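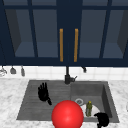

Almont demo out now, full game still due in June

Nendeo has put up the free demo for Almont, its slow-paced mystery game set in a seaside boarding house. First two chapters are in there, plus the card game from the trailer. Saves carry over to the full version, so dont delete them when you're done.

There's a key giveaway too. 3,000 keys for the full game, going to people on the studio's mailing list. Sign up before 22nd June, one entry per address. Winners get an email with the code. No word yet on a second batch.

Lead writer Katia Ruggiero said the demo ending has been changed from the one shown to testers in spring. "Too many people guessed the lodger straight away, so we moved some clues about," she said. She wouldn't say which.

Known problems so far: subtitles vanish if you skip a line too quickly, and the game is stuck at 30 frames a second on some older laptops. Programmer Yogesh Maurya says a patch is being tested, shoud be up in a few days. Controller support works but you can't remap the buttons yet.

Music is by Vibeke Arnardóttir, who also did Clulta for the same studio. Soundtrack sold seperately, price to be confirmed.

Console versions: later, no date.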